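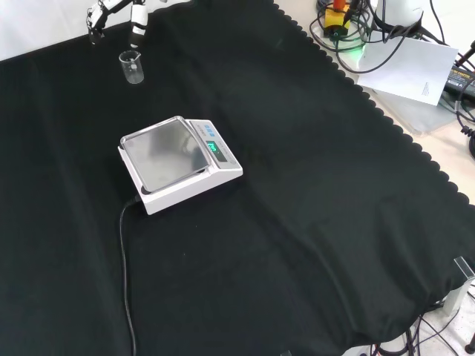

제94호 · 69쪽

Skundard 공개 시연의 날, 자주 묻는 질문

9월 | 글 Stelliria 소식지 편집실
인쇄하기 | 이메일로 보내기

지난 호에 Skarkside 연구동 공개 시연 다녀온 이야기를 짧게 썼더니 문의가 꽤 많이 왔어요. 비슷한 질문끼리 모아서 제가 아는 만큼 답해 볼게요. 저는 안내 데스크도 보고 시연 테이블 옆에도 서 있었던 사람이라, 전문가 답변이라기보다는 옆에서 본 사람 이야기로 읽어 주세요!

시연에서 로봇이 뭘 하나요?

작은 유리 비커를 집어서 저울에 올리는 동작이에요. 말로 하면 너무 싱겁죠? 저도 처음엔 "이게 다예요?" 하고 물었다가 연구원분한테 웃음을 샀어요. 그런데 투명한 유리를 깨뜨리지 않고 집어서 정해진 자리에 내려놓는 게 꽤 까다로운 일이래요. 실험실에서는 사람이 이걸 하루에도 몇 번씩 하니까, 팔이 대신 해 주면 좋겠다는 데서 Skundard 프로젝트가 시작됐다고 들었습니다.

비커에 약품이 들어 있나요? 아이가 같이 가도 될까요?

시연에는 빈 비커만 써요. 약품은 아예 쓰지 않으니까 냄새 걱정도 안 하셔도 됩니다. 아이들도 물론 환영이에요. 다만 초등학생까지는 보호자가 옆에 계셔야 하고, 바닥에 전선이 지나가는 자리가 있으니 뛰지 않게만 봐 주세요.

테이블에 왜 검은 천을 깔아 놓았나요?

이 질문이 제일 많았어요(저도 궁금했고요). 유리가 투명하다 보니 밝은 상판 위에서는 윤곽이 잘 안 보인대요. 어두운 천을 깔면 관람객 눈에도 훨씬 잘 들어옵니다. 가장자리가 물결 모양이라 식탁보 같다고 하신 분도 계셨는데, 저는 그 무늬가 은근히 마음에 들어요.

저울 숫자는 관람석에서도 보이나요?

솔직히 뒤쪽에서는 어려워요. 초록색으로 불이 들어오는 작은 표시창이라 앞줄에서도 고개를 좀 내밀어야 합니다. 숫자까지 보고 싶으시면 일찍 오셔서 앞쪽에 자리를 잡으세요. 진행하시는 분이 중간중간 읽어 주기도 해요.

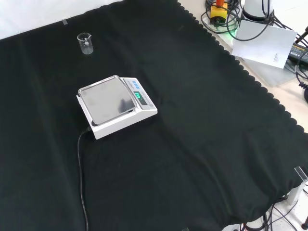 시연 테이블의 비커와 저울. Skarkside 연구동.

로봇이 실수하면 어떻게 되나요?

다시 합니다, 정말 그게 다예요. 못 집을 수도 있고 비커가 비스듬히 놓일 수도 있는데, 그럴 때는 진행자가 팔을 멈추고 비커를 제자리에 돌려놓은 다음 처음부터 시작해요. 저는 개인적으로 이 장면을 더 좋아합니다. 다들 숨죽이고 보다가 "아이고" 하는 소리가 한꺼번에 나오거든요. 멈추는 일은 담당 연구원만 하니까, 테이블 위 장비에는 손대지 말아 주세요.

직접 조종해 볼 수 있나요?

이번에는 안 됩니다. 아쉬워하시는 분이 많아서 Bickerstaff 강당 쪽에 체험 자리를 따로 만들자는 얘기가 나왔는데, 아직 정해진 건 없어요. 정해지면 소식지에 제일 먼저 올릴게요.

입장료와 예약은요?

입장료는 2000원이고 현장에서 내시면 돼요. 미취학 아동은 무료입니다. 예약은 따로 받지 않아요. 시연은 오후 2시에 시작하는데, 시작하고 나면 문을 닫아 두니까 조금 여유 있게 오시는 걸 권해요. 늦으셨다면 복도에서 기다리시다가 쉬는 시간에 들어오시면 됩니다.

사진을 찍어도 되나요?

네, 얼마든지요! 플래시만 꺼 주세요. 저울 위쪽 금속판에 빛이 반사돼서 앞줄 분들이 눈부셔하시더라고요. 삼각대는 통로를 막으니까 놓고 오시고요.

학교나 동아리에서 단체로 가고 싶은데요.

단체는 미리 연락을 주셔야 해요. 방이 넓지 않아서 인원이 많으면 조를 나눠 들어갑니다. 선생님들께 하나만 부탁드리자면, 학생들이 궁금한 걸 종이에 적어 오게 해 주세요. 지난번 어느 중학교에서 그렇게 해 왔는데 질의응답이 시연보다 길어졌고, 연구원분들도 무척 즐거워하셨어요.

주차는 되나요?

연구동 앞은 자리가 적은 편이라 강당 뒤편 주차장을 쓰시는 게 편해요. 거기서 Skarkside 정문까지는 걸어오시면 됩니다. 비 오는 날엔 우산 꼭 챙기시고요, 중간에 지붕이 없어요.

여기 없는 질문은 편집실 이메일로 보내 주세요. 제가 모르는 건 연구원분들께 물어보고 다음 호에 실을게요.

관련 글
- Skarkside 연구동 공개 시연 다녀왔습니다
- Bickerstaff 강당 가을 강연 안내
- 실험실 저울, 이렇게 관리해요
- Stelliria 소식지 독자 투고 받습니다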